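Bundari Bedroom Dehumidifier: User Manual
Section 4. Setting up the unit in a bedroom

Please read Section 2 (Safety) before you begin with this section. If the unit was carried on its side, let it stand upright overnight before you plug it in. The oil in the compressor must flow back to its place.

4.1 Before you choose the place

The Bundari is made for a closed room. It will also run in a room with open windows, but then it tries to dry the air of the whole street, and the tank fills without the room becoming better. Check these points first:

1. The windows and the outer door of the room can be closed.
2. There is a wall outlet which the cord reaches without an extension cord.
3. The floor is level and hard. On a thick carpet, put a flat board under the wheels.
4. No water pipe or heater stands directly behind the unit.

Note: A bedroom with a wardrobe on an outer wall is often more humid behind the wardrobe than in the middle. Pull the wardrobe a little away from the wall before the first use and look for dark spots. If you find some, clean them and let the wall dry. The unit slows down new mold, but it does not remove old mold.

4.2 Placing the unit near the bed

The air comes in at the back of the unit and leaves at the top. The air which leaves is dry and a little warmer than the air in the room. Do not let it blow directly at the pillow. Many users feel a dry throat in the morning when they do so.

1. Put the unit at the foot end of the bed or beside the wardrobe.
2. Turn it so that the back grille looks toward the open part of the room.
3. Leave a hand's width or more between the unit and every wall.
4. Lift hanging blankets and sheets away from the grille.
5. Press down the brakes on the two front wheels.
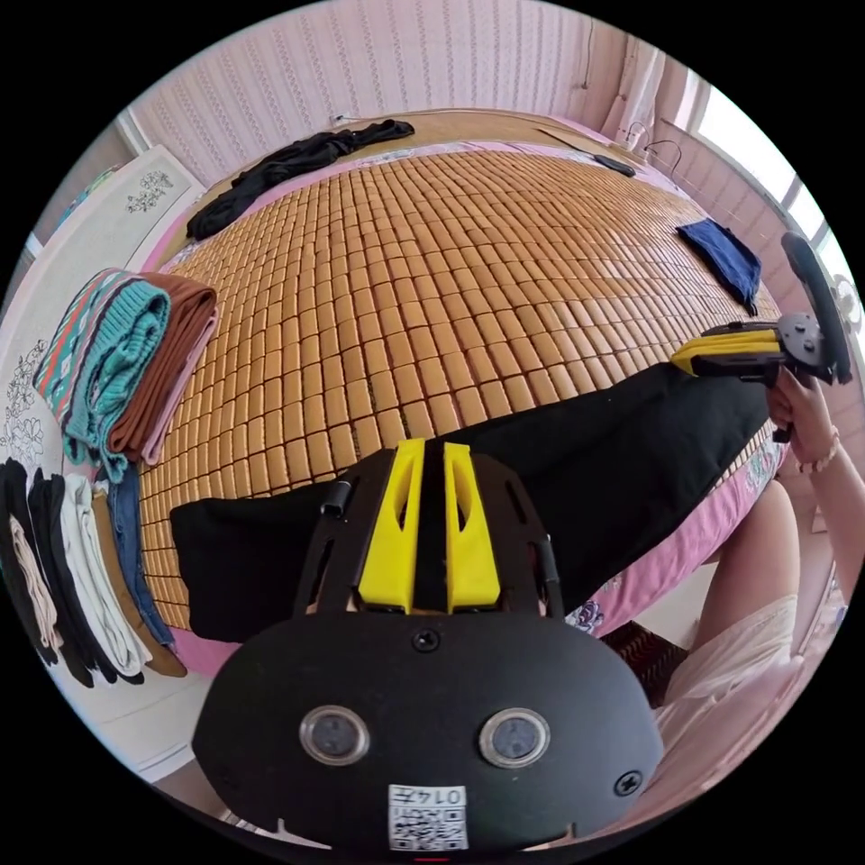 Fig. 4-1. Double bed with bamboo tile mat.

Bedding takes up a lot of moisture from the body in the night. This moisture goes slowly back to the air during the day, if the bed is left open. For this reason we advise you to fold back the blanket in the morning and to start the unit only after that. A bed which is made directly after getting up keeps the moisture inside, and the unit cannot reach it.

A mat of bamboo or rattan on top of the sheet can stay where it is while the unit runs. Lift it from time to time, so the sheet and the mattress under it also get air. Wipe the mat with a cloth that is only slightly damp, and do not roll it up before it is dry on both sides.

CAUTION: Do not put the unit on the bed, also not for a short time when you clean the floor. The tank can spill, and the soft surface closes the lower openings.

4.3 First start

1. Pull out the tank and check that the white float inside moves freely. Remove the tape which holds it during transport.
2. Push the tank back until it clicks. If it does not click, the red lamp stays on and the unit will not start.
3. Put the plug in the outlet. The display shows the present humidity.
4. Press POWER. The fan starts at once. The compressor starts a few minutes later, and this delay is normal.
5. Press MODE until the word NIGHT or the word DAY is shown.
6. Set the wanted humidity with the arrow keys. For a bedroom begin with the factory setting and change it only after several days.

In DAY mode the fan runs faster, and you will hear it in the next room. In NIGHT mode the display becomes dark after a short time, and the fan runs at its lowest speed. The lamp for the full tank is never switched off, in no mode. If its light disturbs you, turn the unit a little, but do not cover the lamp with tape.

At a room temperature over 27 °C the unit may take short pauses by itself. It protects the compressor in this way. Please do not switch it off and on again to end the pause, or the waiting time begins from the start.

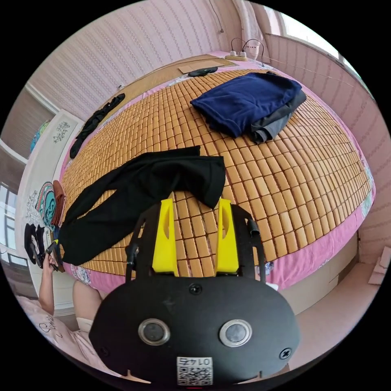 Page last changed: Sunday, October 25, 2026

4.4 Drying clothes in the same room

Many users dry clothes in the bedroom in the wet months. The unit can do this work, but some rules are important.

1. Spin the clothes well in the washing machine. Clothes that drip do not belong in this room.
2. Hang them on a rack with space between the pieces. Thick pieces such as jeans go to the outside of the rack.
3. Put the rack in front of the unit, never over it.
4. Choose LAUNDRY with the MODE key. The wanted humidity is now ignored, and the unit runs without stopping until the tank is full or the timer ends.
5. Close the door of the room and also the doors of the wardrobe.
6. When the timer has ended, feel the thick seams with your hand before you put the clothes away.

CAUTION: Water that drips into the top grille can reach the electric parts. If it has happened, pull the plug and do not use the unit until our service has checked it.

Do not sleep in the room with the LAUNDRY mode on. It is not dangerous, but it is loud, and the air becomes much drier than is pleasant.

Note for owners of the older model with the gray tank: there is no LAUNDRY mode on this model. Use DAY mode and set the lowest humidity.

4.5 Emptying the tank

The tank holds 3 liters. When it is full, the unit stops, the red lamp comes on, and you hear a short tone. On a rainy day in June it is possible that you must empty it in the morning and again in the evening.

1. Press POWER and wait until the fan has stopped.
2. Pull the tank out slowly with both hands. Hold it level.
3. Pour the water out at the corner with the small lip.
4. Rinse the tank with clear water. Once a week, wipe it inside with a soft brush and a little dish soap.
5. Push it back until it clicks. 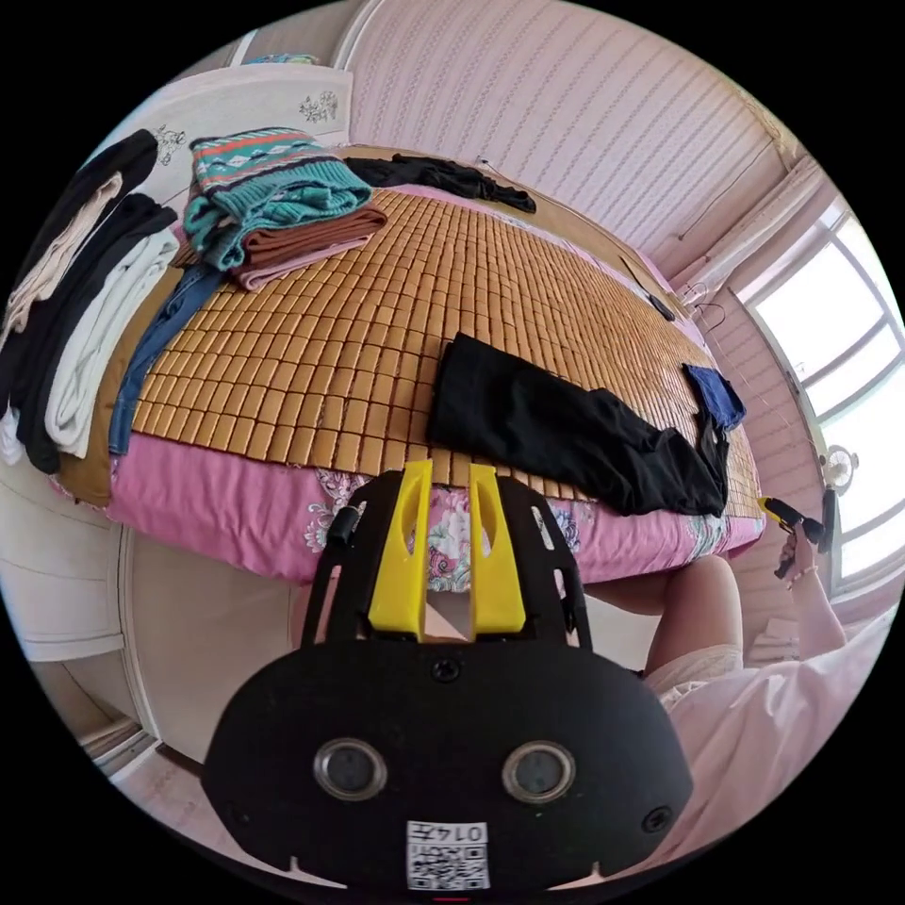
After the tank is back, a few drops may still fall from the inside part onto the floor of the tank space. Wipe them away with a dry cloth when you next take the tank out. If there is more water than a few drops, the float is probably not in its holder. Take the tank out again and look at the float from above: the short arm must point to the lip.

The water from the tank is clean to the eye, but it is not for drinking, and it is also not for pets, fish tanks or the humidifier of the baby's room. You can water plants that are not for eating with it.

4.6 Continuous drain

If you do not want to empty the tank, you can connect a hose. The hose is not in the box. The Varkton hose set fits, and also any garden hose of the same inner size.

1. Switch off the unit and take the rubber cap from the outlet at the back. Keep the cap.
2. Push the hose on the outlet as far as it goes and close the clamp.
3. Lead the hose downward to the drain. It may not rise at any point, not even over a door sill.
4. Leave the tank inside the unit. It is needed for the switch.
5. Look at the hose after the first hour and again on the next day.

4.7 Filter and service hours

The filter is behind the back grille. Clean it every second week with the vacuum cleaner, and more often if a pet sleeps in the room. Let it dry in the shade after washing. In direct sun the frame of the filter can bend, and after that it will not sit correctly.

The display counts the service hours. At 2000 hours it shows the letter F, and you should buy a new filter. At 3000 hours the letter F blinks and the unit changes itself to the low fan speed until the filter has been replaced. To set the counter back, hold MODE and the down arrow together until you hear the tone.

The Najjar filter has the same outer size, but it is thicker, and the grille does not close over it. Please do not press the grille with force. The small hooks break easily and cannot be ordered alone.

4.8 Remarks from users about this section

We add remarks here when they help other users. The text is shortened where needed.

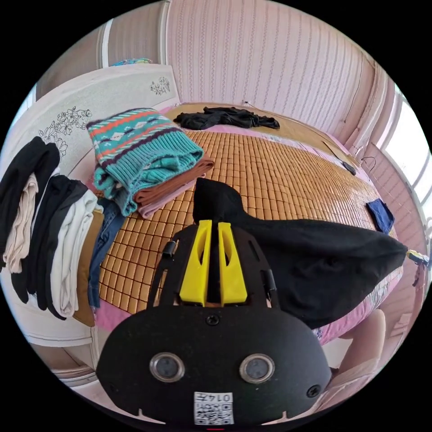
Daithí Hennessy writes that the unit in his bedroom showed a much higher humidity than the separate meter on his night table, and he asks which of the two he should believe. He moved the meter next to the unit for one night, and in the morning both showed nearly the same. His outer wall is simply the damp side of the room, and he has now put the unit there. He also asks us to write more clearly that the sensor is at the back, behind the grille, and not under the display.

We thank him for this. The sensor is at the back on all models. If your display and your own meter do not agree, put them side by side with the fan running and wait until the next morning before you compare. When the difference is still large, open the settings with a long press on MODE and correct the value with the arrow keys.

Another reader wished to know if the hose from the Brurkeo air conditioner can be used for the continuous drain. It cannot. The end is too wide for the clamp, and it will leak after some days.

For error codes, see Section 5. For storage in the winter, see Section 6.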